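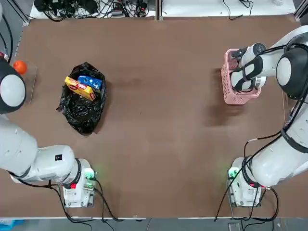

About Clernbridge

Clernbridge is a teaching and research company based in Listutville. We record people showing robots how to carry out everyday tasks, and we prepare those recordings for the teams who train the machines. The company was founded by Fionnuala Brennan, who remains its director, and it employs 39 members of staff across two sites.

Our work

Each of our stations has a pair of robot arms mounted at a table. An operator guides them through a task from start to finish, either by moving the arms by hand or by driving them from a set of remote controls at a nearby desk. The movements of both arms are stored together with the camera views, so that every session can be played back and checked against the written instructions for that task.

The tasks are ordinary ones. Our current list covers packing and unpacking, sorting small boxes, filling bags, moving baskets, folding cloths and laying out tableware. They were chosen for the variety of grips and movements they require, and many call for both arms to work at once. Soft items receive particular attention in our programme. A bag never lies the same way twice, and operators are asked to respond to it as they find it. Objects are placed differently at the start of each attempt, and a task is not closed until 500 accepted recordings have been made.

Our operators

New operators complete a training course of 5 weeks at our Mulligan site. The first part is spent on guiding a single arm by hand. Remote control of one arm follows, and then of two. No previous experience of robotics is required, and our present team includes former dental nurses, machinists, a piano tuner and several recent school leavers. Operators work in pairs, one at the controls and one observing, and change places every half hour.

Checking and quality

Every recording is viewed by a reviewer who was not present at the session. Reviewers note dropped objects, long pauses and any movement that departs from the instructions. Recordings which contain a mistake followed by a sound recovery are kept and labelled separately, as several of our clients have asked for them. All others which fail review are withdrawn.

Our sites

The Mulligan site houses the training rooms and the review office. Recording takes place at Posmont, where the workshop also builds and repairs our tables and mounts. Between them the two sites hold 59 stations.

Visits and enquiries

Visits to Posmont may be arranged for clients, colleges and school groups. Guests are welcome to try guiding an arm under supervision. The next intake of trainee operators begins in March, and applications should be addressed to the training office at Mulligan.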